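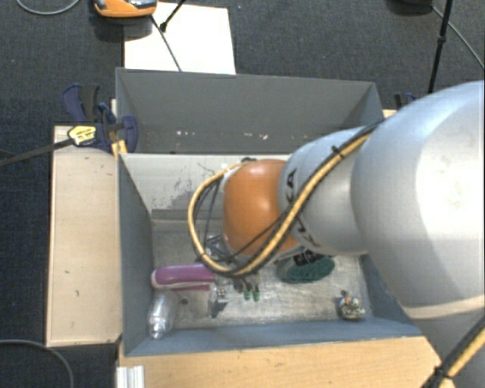 Thilini Sikder | Household Storage and Sorting, handout 9

Home Syllabus Handouts Readings Contact

Bins and what goes in them

Left over from last time: open bin vs. lidded. Go with open for anything used daily. Lids get taken off and never go back on.

Two gray bins, one behind the other. Front one = things being sorted now. Back one = things waiting. Keep that order for the whole exercise, don't swap halfway.

Steps (do them in order)
- tip nothing out. Pick items up one at a time
- start where the bin floor is already clear, work outward
- big light things last — they hide the small stuff
- anything with no home goes in the back bin, not on the wood

Surfaces. Pale wood shows every mark so lift bins, dont drag them. The metal floor in the front bin is scuffed already and the back wall has scrapes on it, fine for this. Scratches are OK for tins and boxes, less OK for fabric. Line the bin if you are sorting clothes. Old towel will do.

Sloping sides: measure at the floor and not at the rim. Most of you measured the rim in the Praditby exercise and lost space. Redo it, p. 19 in the packet.

Terms to know: holding bin, working bin, clear patch, overfill. Overfill means above the rim, even by a little.

For next time
Read Siriwardena, pp. 251 to the end of the chapter. Bring one drawer's worth of household items from home, nothing breakable. Room 431 agian.

Written part: half a page on which item you left till last and why.

Last updated: 3 December 2020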